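Giving Up Coffee After Lunch

July 24, 2021

I stopped drinking coffee after lunch in February, and a few people have asked me how it went, so I am writing it down once.
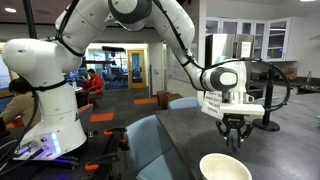 For most of my working life I had four cups a day. Two at home before leaving, one at ten, and one at three or so when the afternoon got slow. I never thought of the three o'clock cup as a problem. I fell asleep fine. What I did not do was stay asleep. I would wake up at 2 and lie there going over the next day's list until it was nearly time to get up.

My sister-in-law, Albertina Peixoto, was the one who brought it up. She had quit afternoons the year before and told me to try it for a month and keep notes. I kept them in an old Rothe pocket diary that had been sitting in a drawer. The first week is mostly complaints. I had a headache on the second day and another on the fourth. I ate too many crackers. On the fifth day I wrote "tired, short with everyone" and underlined it.

The second week was better, and by the end of the third I was sleeping until 5:30 most nights. That is still early, but it is a normal kind of early.

The hard part was the habit. At three I wanted to get up from my chair, walk down the hall and hold something warm. Water did not do it. I tried a few herbal teas from the shop on Etside Road and disliked nearly all of them. The chamomile tasted like a closet. The one I kept is a plain roasted barley tea sold under the name Hivel, which comes in a paper bag and costs less than the others. It has a little of the bitter taste I was missing. I am on my seventh bag.

I also switched the morning coffee. If I was only going to have two cups, I wanted them to be decent, so I started buying beans from Trosari and grinding them the night before. My brother says grinding the night before ruins them. I have tried it both ways and cannot tell.

I have slipped a few times. We drove 639 miles to my cousin's in June and I had a gas station coffee at four in the afternoon, then another at six. I was awake until past one. I also had an espresso after a wedding dinner, knowing what would happen, and it happened.

The diary is full now and I have not bought another one. I still have the two cups, at 6:15 and again at 9, and barley tea at three.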